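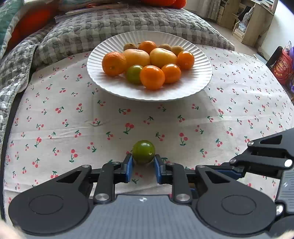
Prato de fruta sobre lençol estampado com cerejas.

Convite à participação: estudo Gornitberg sobre consumo de fruta ao fim do dia e sono no domicílio

A Iketti, unidade de estudos do consumo alimentar, recruta adultos residentes em Gusville e freguesias limítrofes para um estudo observacional com fase de intervenção alimentar simples. O estudo tem a designação interna Gornitberg e é coordenado por Hermine Rüegg. As análises laboratoriais são realizadas pela Zaugg, em regime de prestação de serviços.

Data-limite para envio de candidaturas: 21 de agosto de 2021.

Objeto do estudo

Pretende-se caracterizar a relação entre a hora, a quantidade e o tipo de fruta fresca consumida depois do jantar e um conjunto de indicadores de sono registados pelo próprio participante: hora de deitar, tempo estimado até adormecer, número de despertares recordados e hora de levantar. O estudo não avalia perda de peso nem qualquer efeito terapêutico. Não é administrado nenhum suplemento ou medicamento.

A recolha decorre em casa do participante, nas condições habituais de alimentação e descanso. Não há dormidas em laboratório.

Número de vagas e duração

Estão previstas 118 vagas. Cada participação dura 60 dias consecutivos, divididos em dois períodos de igual duração. No primeiro período, o participante mantém os seus hábitos e limita-se a preencher o diário. No segundo, segue um plano de consumo de fruta atribuído por sorteio. O plano indica a janela horária e a porção, em gramas, e admite substituições dentro da mesma categoria de fruta.

A atribuição do plano não é negociável. Quem não possa aceitar qualquer dos planos possíveis não deve candidatar-se.

Critérios de inclusão

Idade igual ou superior à maioridade legal à data da assinatura do consentimento.
Residência habitual na área do estudo durante toda a participação.
Horário de sono predominantemente noturno.
Consumo de fruta fresca com regularidade semanal.
Capacidade de ler e preencher o diário em língua portuguesa.
Acesso a uma balança de cozinha. Em caso de necessidade, a Iketti empresta o equipamento mediante termo de entrega.

Critérios de exclusão

Alergia ou intolerância diagnosticada a fruta fresca, incluindo síndrome de alergia oral.
Diabetes, doença renal ou outra condição que exija controlo da ingestão de açúcares ou de potássio.
Toma regular de medicação para dormir.
Trabalho por turnos com período noturno.
Gravidez ou amamentação.
Perturbação do sono em acompanhamento clínico.
Participação simultânea noutro estudo de alimentação.
Viagem prevista com mudança de fuso horário durante a recolha.

Os critérios são verificados por questionário e confirmados em entrevista telefónica. A equipa pode pedir esclarecimentos adicionais sobre a medicação em curso.

Tarefas do participante

O diário é preenchido em papel ou em formulário eletrónico, à escolha, sem possibilidade de mudança a meio da recolha. Cada entrada tem duas partes. A parte da noite é preenchida depois da última ingestão de alimentos e regista fruta, porção pesada, modo de preparação (inteira, descascada, cortada, cozida) e local de consumo. A parte da manhã é preenchida ao levantar e regista os indicadores de sono.

A fruta deve ser pesada antes de descascar. Caroços, cascas e restos são pesados em separado e descontados. Sumos, fruta em calda e fruta desidratada são anotados no campo de observações e não entram no cálculo da porção.

As bebidas com cafeína e as bebidas alcoólicas consumidas a partir do almoço são igualmente registadas. Não há obrigação de as evitar.

Estão marcadas 2 recolhas de saliva, uma no fim de cada período. O participante recebe os tubos e as instruções por correio, faz a colheita em casa, ao acordar e antes de lavar os dentes, e entrega as amostras no ponto de receção da Zaugg no próprio dia. Até à entrega, as amostras ficam no frigorífico, na bolsa fornecida.

Entradas em falta

Uma entrada não preenchida não deve ser reconstituída de memória no dia seguinte. Deixa-se em branco e assinala-se a ausência. A participação é encerrada quando o conjunto de entradas válidas de um período se torna insuficiente para análise, segundo a regra constante do protocolo entregue com o consentimento.

Compensação

Os participantes que concluam os dois períodos e entreguem ambas as amostras recebem uma compensação por transferência bancária, no valor fixado no termo de consentimento. Em caso de desistência durante o segundo período, é paga a parte correspondente ao primeiro. A fruta do segundo período é adquirida pelo participante e reembolsada contra fatura com número de contribuinte, até ao limite semanal indicado no plano. Faturas que incluam outros artigos são aceites, desde que as linhas relativas à fruta estejam discriminadas.

As deslocações ao ponto de receção são reembolsadas pelo valor do transporte público.

Riscos e desconfortos

Os riscos previstos são os associados ao consumo corrente de fruta. Algumas pessoas podem sentir desconforto gástrico quando comem pouco antes de se deitar. Qualquer sintoma persistente deve ser comunicado à equipa, que pode suspender o plano sem prejuízo da compensação já vencida.

Proteção de dados

Os diários são identificados por código. A correspondência entre código e identidade é guardada em ficheiro separado, com acesso restrito à coordenação. As amostras são destruídas após validação dos resultados analíticos e não são usadas para fins genéticos. O participante pode retirar o consentimento a qualquer momento, sem justificação, e pedir a eliminação dos dados ainda não agregados.

Os resultados agregados serão enviados aos participantes que o solicitem, em abril. Não são emitidos relatórios individuais.

Candidatura

A candidatura é feita através do questionário de pré-seleção disponível na página do estudo ou, em alternativa, em papel, na receção da Iketti em Gusville. Devem ser indicados nome, contacto telefónico, horário preferencial para entrevista e formato de diário pretendido. Não é necessário anexar documentos clínicos nesta fase.

As candidaturas são apreciadas por ordem de entrada. Os candidatos elegíveis que excedam as vagas passam a uma lista de reserva, válida até ao início do segundo período do último grupo. Só é admitida uma pessoa por agregado familiar.

Pedidos de esclarecimento sobre o protocolo devem ser dirigidos por escrito à coordenação, ao cuidado de Hermine Rüegg, com a referência Gornitberg no assunto.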